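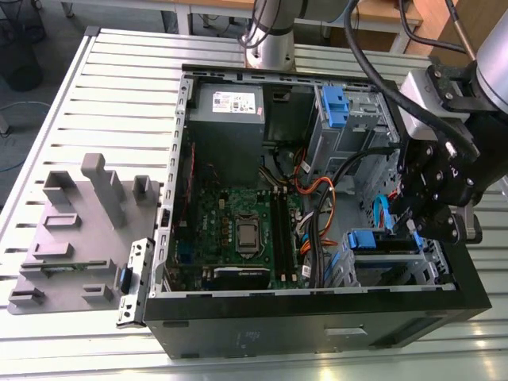
I have been meaning to do something about the old office towers since November, which in my house counts as a prompt start. Pei-shan Tsai let me have them when her firm, Loltard, moved to a smaller place with nicer coffee. She wanted them gone by the weekend. I wanted, for reasons I can't now reconstruct, a stack of other people's computers.

The plan was to strip them for parts, keep the good bits and take the rest to the tip. The plan did not mention that each one would want an evening to itself.

Getting into a case is the easy part. The side panel comes off, you lay the thing down with its insides facing the ceiling, and for a minute you feel like a surgeon. Then you meet the cables. Whoever routes cables in office machines has long, thin, boneless fingers and a grudge. There is always one lead that goes under everything and comes up somewhere you didn't expect, and it is always the one you need to free first. I now take a picture on my phone before I unplug anything. Then I lose my phone.

I've also stopped pulling the processor cooler first. It feels like progress, but it leaves the chip sitting there bare while you wrestle with everything else and drop screws near it. Wumpini Ayaaba told me this after I'd done it, which is when Wumpini tells me most things.

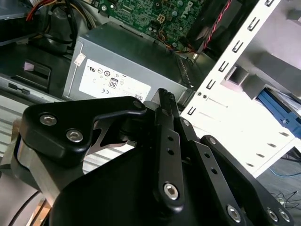

Power supplies are my favourite bit, mostly as they are so big that taking one out feels like an achievement. They also come with reading matter. The label has the 80 in its rounded badge, the UL mark, the CE mark and several lines of print so fine that I suspect it of containing a recipe. I used to ignore all of it. These days I copy the model and the wattage on to a strip of masking tape in large, middle-aged letters, and stick that on the side where I can see it from a standing position. I never open the box itself. I am nosy, but there are limits, and mains electricity is one of them.

Ewurabena Dramani thinks I should just buy new ones. Ewurabena has a spare room with a bed in it, so we are different people.

Then there are the drives. I was ready for screws, and had even bought a magnetic dish to keep them in. Instead you get a bright blue plastic tray that bends round the drive and clips into its cage, and no screws whatsoever.
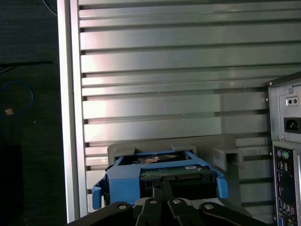 It's a lovely bit of design and I resent it slightly on behalf of the dish. You unplug the two leads, squeeze the tabs and slide the whole lot out. Going back in is fussier. If it won't click, stop pushing and look for the cable you've trapped. I gave one a good shove and spent the next 18 minutes apologising to it.

The drives themselves get wiped before they go anywhere, even the ones that Pei-shan swears hold only invoices. I've started a notebook with one line per machine: what came out, what works, what makes a noise. Next to one of them I have written "smells of toast" and underlined it. I have no idea which component I meant.

There are 2 towers done and 6 to go. The finished ones are in bits under the stairs, in boxes that used to hold shoes, and the hoover now lives in the bath.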